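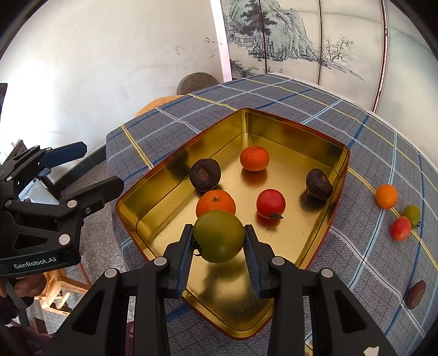

green tomato, gold tin, the plaid cloth

Narnach temple carvings - move them or leave them?

jinetti_road
Anyone following this? Heritage dept now wants the Narnach panels shifted to the capital before the rains. 18 of them. Petition against is at 2,181 this morning. I signed. They belong on that hill, end of.

ponis77
Didnt sign. Two panels already went missing in October and the gate still has no lock. Rather see them behind glass than in some dealer's back room.

old_kiln
Has anyone asked the village? Every article quotes a minister and a professor. Festival is held AT the wall. Take the wall away and what do they walk up there for

jinetti_road
Exactly this. And the last lot that "went for safekeeping" have been in crates 15 years. Never shown.

ponis77
Not the same lot though. Those were the bronzes from Jinetti, different dept, different goverment. Crates are bad, agreed. Stolen is worse.

marrowfat
Copies on the hill, originals in the museum? Done elsewhere, works fine. Most visitors can't tell.

old_kiln
Visitors maybe. People who pray there can.

marrowfat
Fair. Hadn't thought of it like that

bermudez_fan
Read the Bermúdez report, it's linked on the petition page. Says the stone is flaking at the base from damp and cutting the panels out could crack the lower row. So moving isnt "safe" either. Suggests a roof, drainage and a paid guard. Cheaper too, apparently.

ponis77
Link's dead for me. Who pays the guard once the papers lose interest?

jinetti_road
Same people who found money for lorries and cranes. Will repost the link tonight, on my phone atm

ponis77
ok. Roof plus a guard I could live with. Still not signing, the wording says no removal ever and thats daft if the hill slips

old_kiln
Meeting is 6pm at the school btw, open to all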